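Re: Repainting steel bins - walls hold, floor doesn't
Date: 2/1/09
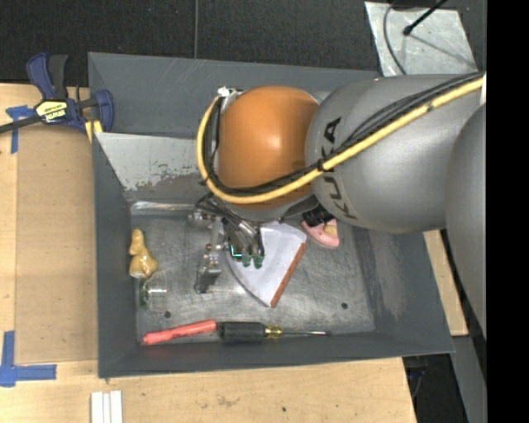 I would leave the floor alone and only touch up the walls. Quoted text first, then comments in order.

> We have a batch of open-top steel bins which were painted inside and
> out when we bought them. The floors are down to bare metal and the
> walls are still mostly sound. Paswood have offered to strip and
> recoat the lot. The alternative is to do the floors ourselves with
> a two-pack from Jellmont. Is either worth the money, and does
> anyone line the floor with something instead? Contents are small
> mixed items, nothing heavy, nothing liquid.

Paint on the floor of a bin is a wearing surface and wears like one. The walls on ours slope, so items slide down them and come to rest, and the paint there gets one light pass per item. The floor gets everything that is dragged, turned over or picked up again. We have the same pattern you describe: dark grey paint on the walls, dull silver metal underfoot, covered in fine scratches and scuffs with darker smudges between them.

We tried the Jellmont two-pack on 7 bins in April. Floors were degreased, keyed with 120 grit and given two coats, with the full cure time between filling and use. The coating broke through at the centre first and then lifted in flakes from the edges of the bare patch. The flakes were more of a nuisance than the bare steel had been, as they ended up in with the contents. We took all of it back off with a scraper and a flap wheel. Total cost was 442 pounds including abrasives, and I would not spend it again.

I have no direct experience of the Paswood service. If they blast before coating, the adhesion ought to be better than ours, but the wear will be in the same place.

On linings:

- Rubber sheet, 3 mm. Quiet, and it does protect the metal. Thin flat pieces are harder to get hold of because the edge sinks in slightly. It also holds grit.
- Loose hardboard. Cheap, warps, and small things get under it.
- Bare metal. Noisy, easy to wipe out. Flat items can be slid along to the wall and lifted there.

We have stayed with bare metal. Light-coloured things show up well enough against it. A pale lavender-white wedge with a reddish-brown strip down one side is easy to find on that floor, and so is something as small as a pink toy shoe, unless it is sitting in shadow. If your items are mostly grey you may want the rubber for that reason alone.

Two points you did not ask about. The smudges are worth wiping with white spirit before deciding that a floor is corroded - most of ours came off, and what remained was staining with no pitting. And if the bins stand on wooden tables, as ours do, check the underside for burrs first. The Birnside order (ref. 3322) came with a raised edge on the base which marks a table top badly. A file and a strip of felt dealt with it.

For the walls, a small brush and any dark grey metal paint will do.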